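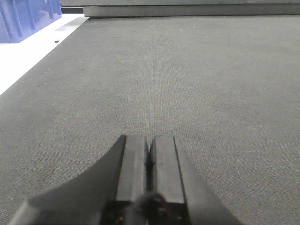
What does a cell operator do once the robot is doing the picking?
The operator supplies bins, clears stops, handles the items the robot is not assigned, and records each intervention.

Corkier, Pasia site
Robot Cell Operator (two openings, day shift)
Posted 10 March 2020

Corkier is moving part of its order handling at Pasia from manual picking to robot cells. The change is run under the project name Tirach. Both openings are open to current pickers and packers as well as outside applicants. Internal applicants keep their seniority and pay step on transfer.

Background

The first cell went into trial operation in January. The Tirach item list holds 3,066 item numbers. Of these, 400 are released for robot handling. The rest stay with manual pickers until they have been tested and signed off. Items that deform, hang over the edge of a bin, or catch on neighboring items take the longest to release, and operators will spend much of their first months on them.
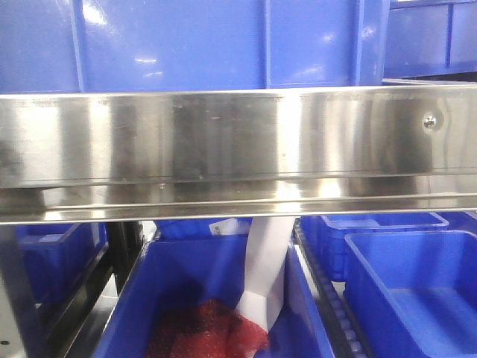
Release testing is done one item number at a time. The operator sets the item in the bin in a given position, starts the cycle, and logs the result by code. An item needs 200 logged cycles before the process engineer reviews it. The operator may stop a test at any point and does not need approval to do so.

Duties

Start up and shut down the cell according to the checklist
Load, rotate, and remove bins
Clear stops and restart the cell after a safety check
Inspect finger pads at the start of each shift and report wear
Run release tests and enter result codes
Pick by hand when the cell is down
Hand over open faults in writing at shift change

What changes from the picker job

Walking distance goes down. Standing time at one location goes up, and job rotation is set at every two hours for that reason. Individual pick rates are not recorded in this position. The cell logs cycles and stops, and these figures are used for maintenance and item release only. Lifting is limited to 53 pounds, with a lift assist for anything above that.

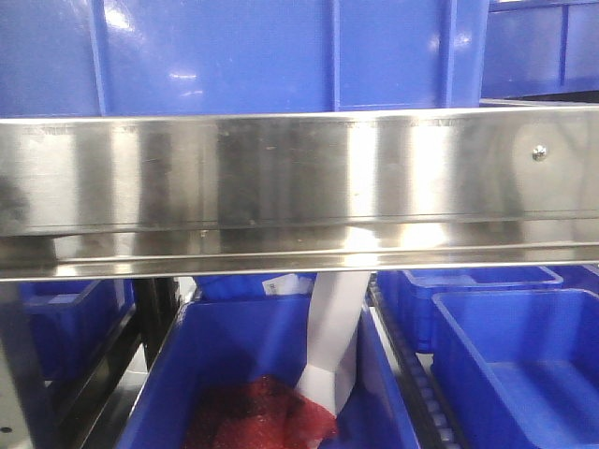 Who decides whether an item goes back to manual picking?
The operator on shift can send it back at once, and the process engineer reviews the entry the next working day.

Requirements

High school diploma or equivalent
One year in picking, packing, or machine operation
Able to read and write short fault reports in English
Able to work inside marked safety zones and follow lockout rules

Programming experience is not required. Experience with bar code systems is useful.

Training

Three weeks, paid at the full rate. The first week covers safety and lockout. The second and third are spent at the cell with a trained operator. The training area is also used for handling tests on household goods.
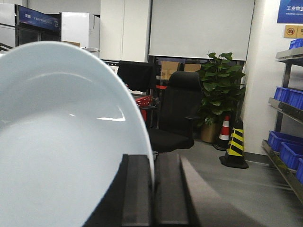
Plate at the gripper fingers, with blue storage bins on the shelving to the right.

How to apply

Send a resume or the internal transfer form to the Pasia personnel office, 53 Pangaribuan Road, and mark it "Cell Operator." Internal applicants should include their current shift and earliest transfer date. Applicants who are invited will spend two hours at the cell before the interview. This time is paid.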